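Print this page
E-mail this entry

Workshop notebook — Bravine bench, February

Metal pipe with the weld seam, second look

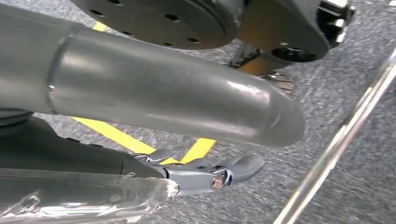

Started at 9:40 with the seam again. The ring stands slightly proud all the way along the part I can reach, and the section to the left of it is a bit wider than the section to the right. On the Mavora drawing both sections have the same outside size, so either the drawing is old or the pipe is from the other batch. I have written to Mavora to ask for the current sheet. Until it comes I am working from the part and leaving the drawing in the folder.

Wiped the length of it with a dry cloth, then with the Hikden cleaner, then dry again. No pitting that I could feel with a fingernail. The closed end is smooth apart from the faint crease where the metal turns in. I ran the nail along the crease several times and it doesn't catch. Leaving it alone. If it were a crack I would expect the nail to stop somewhere.

Seam: one pass by hand with 200 paper, light pressure, just to take off whatever was sitting on top. It did not need more. Do not go at this with the flap wheel. We lost the edge on the last one that way and it had to go back to Bakos, who kept it three weeks.

Measured from the seam to the start of the taper, three times, with the steel rule, then with the tape. The rule gave the same reading each time. The tape came out 2 mm long, and that tape has come out long before — the hook is loose. I have put a strip of red tape on it. Please use the rule or the new one in the second drawer.

Clearance to the perforated disc: the feeler gauges won't go in from the front because of the black bracket, so I went in from the side. Tight, but the gauge slides. I did not take the bracket off. It can stay on unless the disc has to come out, and I see no reason for that at present.

The toothed disc behind the pipe needs a better look. I only got a brush to the near part of it. What came off was gray and dry, more like dust than filings. Saved a pinch in a bag, labeled, on the shelf over the vise.

Stopped at 11:15 for the delivery. Bakos sent 100 of the small washers when we ordered 70. The extras are in the tin with the old ones. I checked the bill and we were charged for 70, so I've left a note for the office.

After lunch tried the lamp at a low angle along the weld to look for pinholes. Found none. The light bounces badly off the top side of the pipe, so I would trust that result more for the lower side. Worth repeating with dye if there is any left. The can in the cabinet feels around a quarter full.

Still to do:
— dye check on the seam, top side first
— long-handled brush for the toothed disc
— replace the hook tape or throw it out
— write the true sizes on the Mavora drawing in pencil, both sections

Cloths are in the metal bin with the lid on. Lamp is back on its hook.

Print this page
E-mail this entry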